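Subject: Re: [nerska-swap] Flat-rate postage for the spring round
Date: 2021-06-21

On the flat rate, Tihomir Trajkovski wrote:

> Since March we've all been weighing parcels and arguing over pence.
> I propose one flat rate for everything under 2000 grams. Biswas will
> collect from the door, and they say 86 per cent of their small parcels
> arrive the next day. It's simpler and it will save everyone money.

Everyone? I'd like to see the sums. I went through my own slips from the last round and only two parcels came anywhere near the limit. The rest were small things — a paperback, some buttons, a packet of seeds — and went as large letters. Under the flat rate I'd be paying parcel prices for all of them, and whoever sends cast-iron pans would be getting a bargain at my expense.

As for the 86 per cent, where does that come from? If it's their leaflet, I'd want to know what they count as a small parcel, and whether "next day" starts when they pick it up or when it reaches the depot in Virwood. I asked them by email and got a price list back.

I'm also not convinced that weighing is such a burden. Kitchen scales do the job. What wastes time is people listing things without saying how big they are, so that the other side can't guess the cost and three messages go back and forth. A flat rate hides that problem and charges us for hiding it.

If we must change something, let's ask for weight and longest side in every listing, and a photo with the item in or next to whatever it might travel in. A food tray off the kitchen shelf does fine for size:
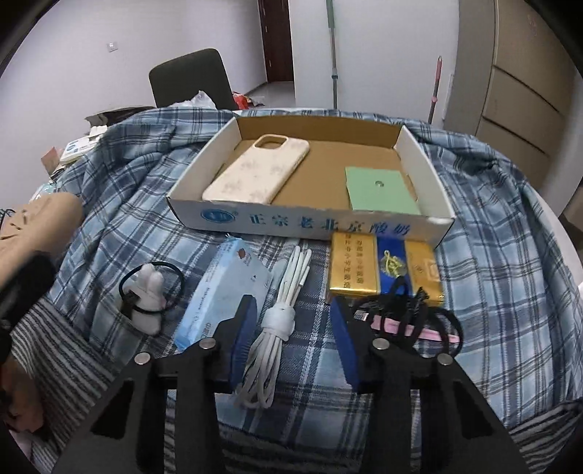 Khải Vương wrote to me off-list that he'd put up with paying a bit more if it meant he never had to queue at the Fluvska counter again, and that he suspects plenty of members feel the same but won't say so. Fair enough, but then let it be a choice. Those who want the door collection can pay for it, and the rest of us can carry on walking to the post office.

I'll vote no as the proposal stands. Tihomir, if you have real figures from the last round, please post them before the vote.

Rajitha Munasinghe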